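Shelf life: how the Gurnthorpe book swap got going again

I promised last time that I'd write something about the book swap, and then the heating in the hall packed up and I spent most of January being cross on the phone instead. So, a bit overdue, but there's plenty to tell you.

If you weren't here for the first go, the swap began as two crates by the door of the old Vindik shoe shop. You took a book, you left a book, and if you had nothing to leave you took one anyway and felt guilty for a week. It ran like that for years. When the shop shut, the crates went into my garage, where my car has been competing with them ever since.

Obsa Dinsa was the one who said we should do it properly. He'd been to see the swap over at Gisach and came back full of it (they have armchairs! and a kettle!), and before I'd finished my tea he had measured up the alcove next to the hall kitchen and drawn a plan on the back of a parish map. I said I'd sort the books if he sorted the shelves, thinking I'd got the easy half. I had not. There were 2,256 of them once I'd emptied the garage, my sister's loft and the cupboard under the stage, and I sneezed my way through every one.

A few things I learnt while sorting. We own far too many copies of the same diet book. People use the oddest things as bookmarks: bus tickets, a pressed leaf, a dentist's appointment card, half a recipe for plum jam (if it's yours, I'd love the other half). And children's picture books fall to bits faster than anything else, so please do keep bringing those, even the slightly chewed ones. 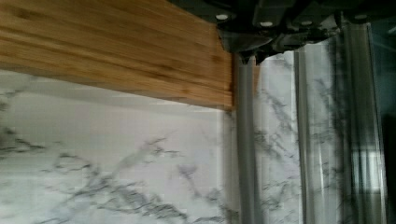
A good wide plank, with plenty of grain in it.

We've kept the rules as loose as we can. Paperbacks and hardbacks both welcome, but please no encyclopaedias and nothing that smells of cellar. Crime is at eye level because that's what goes quickest. Poetry is by the window, where I can keep an eye on who's borrowing it and corner them for a chat. You don't need to sign anything out or bring things back by a certain date, and if you fall in love with a book you can keep it.

We spent £138 in the end, nearly all of it on screws, brackets and paint, and the Seyoum café sent over a tray of ginger cake for the opening morning, which vanished in almost no time. Thank you to them, and to whoever left three Georgette Heyers on my doorstep in a bread bag. I've read two already, so they'll be along shortly.

The alcove is open whenever the hall is. If you can spare an hour for tidying, catch me or Obsa in the kitchen.

Recent items
Hall heating: where we've got to
Plum jam, marrow chutney and other gluts
Footpath behind the allotments reopens
Notes from the Gisach visit
Wanted: a piano stool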